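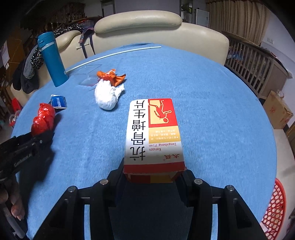
Hello! I'm going to tell you how your bones grow, and I promise it's not boring.

You might think bones are dry, dead things, like the ones dogs chew. Yours are alive! Tiny cells inside them are busy building new bone, and other cells nibble the old bits away — all day and all night.

When you were born you had lots more bones than a grown-up has. Some of them join together as you get bigger, like the plates of your skull.
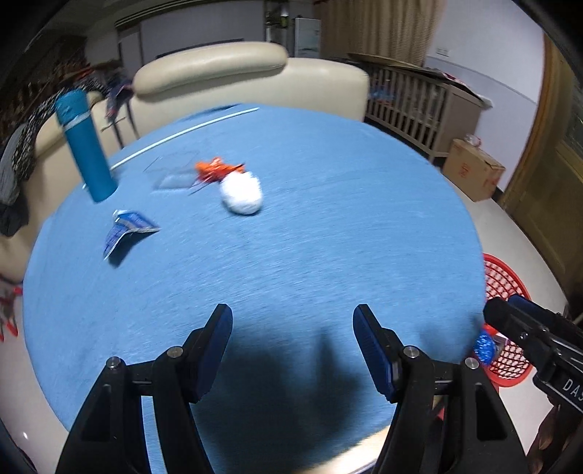 *Murkley Museum Children's Club, June 2018*

So what do bones need? Calcium, for a start, from milk, yoghurt or green leafy veg. They like jumping about too, so go and skip, hop or race a friend up the hill. I'm 6 times slower than my niece, but I still have a go!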